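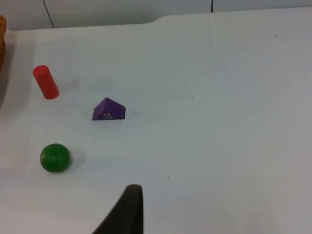 Solids on a white table: a cylinder, a ball and a triangular block.

Unit 3: Volume and Surface Area

Volume is the space inside a solid. We give it in cubic units, such as cubic centimeters. Surface area is the total area of the outside faces, in square units. Students mix these up every August, so write the units on every line of your work.

Cylinder. Volume is pi times radius squared times height. Surface area is two circles plus the curved side. Unrolled, the side is a rectangle whose width is the distance around the circle.

Sphere. Volume is four thirds times pi times radius cubed. Surface area is four times pi times radius squared.

Prism. Find the area of the base, then multiply by the height. For a triangular base, remember the one half. 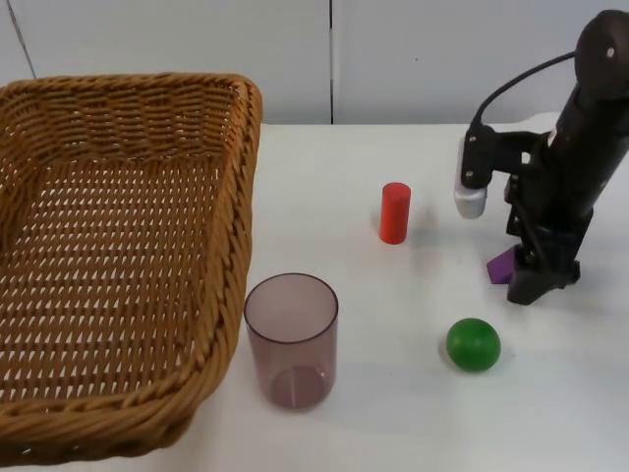 Capacity is a related word. It means how much a container can hold, and for liquids we usually give it in milliliters. One milliliter equals one cubic centimeter, so no conversion factor is needed between them.

Worked problem. A straight-sided can has a base of 20 square centimeters and is 10 centimeters tall. Its capacity is 200 milliliters. If 137 milliliters are poured in, there is room for 63 more.

Do not round until the last step. Use the pi key, not 3.14.

Reading: Kratochvíl, chapter on solids, through page 89. Problem set is due Friday at the start of class. Show the formula, the numbers put in, and the answer with units.

H. Soomro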